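Print this page | E-mail this article
12 shares | 3 comments

4. Rules for Two-Arm Kitchen Tasks in Simulation 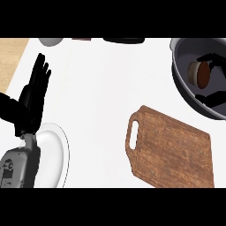 Figure 4. Simulated counter task with two arms. The five-fingered hand is raised, palm forward, while the fingers of the second arm are inside the pot on either side of a round food item.

One reviewer from the Wemthorpe group objected that a rule for the idle arm makes no sense in simulation, where a collision costs nothing and the run can simply be started again. The same remark came up when we shared the draft rules in August. We kept the rule, for the reasons given in 4.1.

4.1 The idle arm

In a two-arm task there are long stretches when one arm has nothing to do. Our first set of runs left this to the operator. Some operators parked the arm low over the counter, some held it close to the working arm, and some let it drift. A policy trained on those runs copied all three habits. On the test bench at Brernwood this led to contact between the arms, and two finger covers had to be replaced.

The rule now reads: an arm that is not working shall be held clear of the other arm's path, with the hand open and still, until it is needed. In Figure 4 there is a wide stretch of bare counter between the raised hand and the pot. We do not set a fixed distance, as the right one depends on the reach of the arm and the size of the counter. The operator has to be able to bring the hand back into use without crossing over the other arm.

4.2 Reaching into containers

Pots and deep bowls need their own rule. A rim can block one finger while the other moves freely, and the simulator will sometimes let a finger pass a short way into the metal without reporting it. We therefore require that contact between any finger and a rim be logged as an event, even when the task goes on to succeed. Runs with more than 10 such events are set aside and looked at by hand before they are used.

The Feslow checker reads these logs and marks the runs. It does not delete anything. An earlier version did, and we lost good runs to a badly placed pot model before the fault was found.

4.3 Objects not used in the task

Plates, boards and other items that play no part in a given run should stay in the scene. Taking them out makes the task easier and gives a policy no reason to avoid them. They must be placed so that the task can still be done, and their starting positions must be saved with the run. If an unused object is moved by either arm, the run is marked "disturbed" and may be used for training but not for scoring.

4.4 Sample size and review

We applied the rules to 2000 runs made with the Lis scene builder and compared them with 2000 runs made before the rules were written. Both sets used the same arms and the same task list. From the newer set, 700 runs were read in full by two people working apart. Where they disagreed, it was mostly over whether an arm was idle or getting ready to move. The wording of 4.1 was changed to say "until it is needed" after this review, and that has helped, though it still leaves room for argument.

We did not test the rules with more than two arms. Mixed pairs, with a hand on one side and a gripper on the other, are allowed under the same text, but the grip force limits in Section 5 have to be set for each side separately.

Comments (3) | Print | E-mail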